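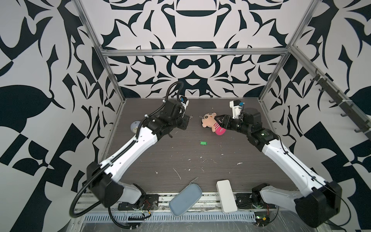 Ruoxi Tang has spent most of the spring comparing two sets of gripper fingers, the Flimero and the older Wikus, at Wetside, the small automation shop where she runs bench testing. Both sets fit the same parallel gripper body, so the comparison comes down to finger geometry and pad stiffness. "Rigid blocks tell you very little," she says. "Every finger holds a block." Her preferred test piece is a plush doll in a pink body with white stripes, laid on its side between the two arms. The metal ring near its head complicates matters. "If a finger closes on the ring, the current trace looks like a good grasp. The cloth is not held at all."

Each finger set ran 715 attempts. Tang discarded the first 15 of each as warm-up, leaving 700. The Flimero dropped the doll 53 times. She will not release the Wikus number until she has rechecked the logs from one Saturday run, when the force threshold had been changed.

Cable routing took longer to settle than she had planned. "A stiff cable pulls on the wrist, and you read that as contact force. We lost 2 days to it." The controller settings stayed the same for both sets.

Handover from one arm to the other is next on her list, starting with slower closing speeds.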